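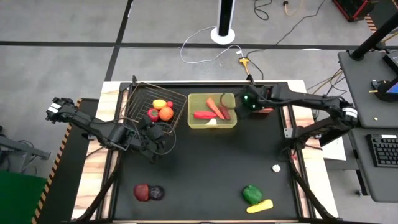

Save systems get less attention in reviews than frame rate does, and they cost the player more time. I finished Swanson last week on the default settings. It allows saving only at fixed lamps, and the longest gap between two of them took me 72 minutes. I died near the end of that stretch and repeated all of it.

The usual defense is tension. If progress can be lost, the player takes more care. I accept that for short gaps. Past a certain length, the player stops being careful and starts being bored, and the second attempt is played faster and worse than the first. Pirmin Rainer made the opposite case in his review of Wuter, which spaces its checkpoints the same way, and I think he counted only the first attempt.

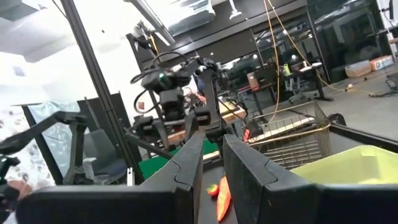 *Strawberry and carrot on the dark tabletop, with the pale bin at right.*

Technical limits used to explain this. A game that tracks few objects can write its state in one small file. Millutico tracks 509 inventory items, the weather and the position of every cart in its market town, and it still saves anywhere in under 3 seconds on my machine. Its files are large, and the menu keeps 200 of them before asking you to delete one. I have not hit that number.

Kalkidan Berhe has argued that free saving encourages players to reload until every dice roll goes their way. Some will. The fix is simple: store the random seed in the save, so that the same action gives the same result after a reload. Millutico does this by default and has a switch to turn it off.

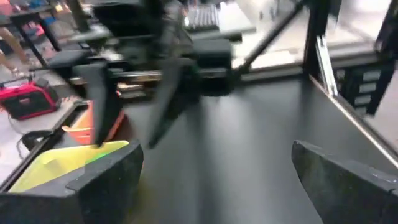
*Yellow-green and orange, resting on the gray table.*

A suspend save is the least a studio should ship. It writes once on exit and is deleted on load, so it leaves the checkpoint design alone and lets a person stop for dinner. Swanson has no such feature on PC. The options menu does have four separate sliders for film grain.

I would take one point off the score for that, and I did.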